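Pousada Sometti — vistoria de segurança dos quartos, junho
Unidade 14, piso 2

Detector de fumaça: OK. Testado às 9h, alarme ouvido no corredor.
Extintor do corredor: OK. Lacre intacto, etiqueta 343.
Rota de fuga: PENDENTE. Planta atrás da porta ainda é a antiga, sem a saída pela lavanderia. Pedir nova à Brukudov.
Tomadas: 4 verificadas, uma com espelho solto. Reapertar.
Cabeceira: conferir fixação na parede junto com a das outras unidades.

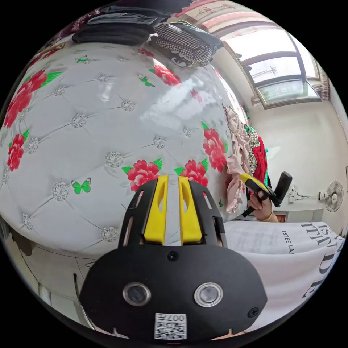 Unidade 14, cabeceira estofada com botões de strass.

Janela: OK. Limitador de abertura funcionando, trinco um pouco duro — lubrificar.
Cortina: barra encosta no aquecedor. Encurtar antes do inverno apertar.
Box do banheiro: vidro sem trincas. Tapete antiderrapante gasto, trocar.
Aquecedor a gás: revisão da Isah vencida em maio. Não liberar o banho quente até a visita.

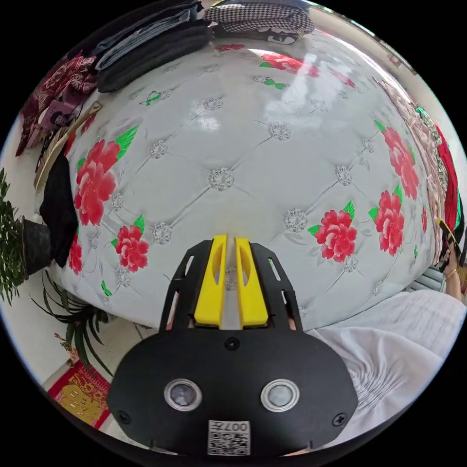
Disjuntores: quadro identificado, DR desarmou no teste. A tampa não fecha direito e a Hema ficou de mandar outra.
Fechadura: OK. Abre por dentro sem chave.

Resultado: liberada com restrição. Nova vistoria depois da visita do gás.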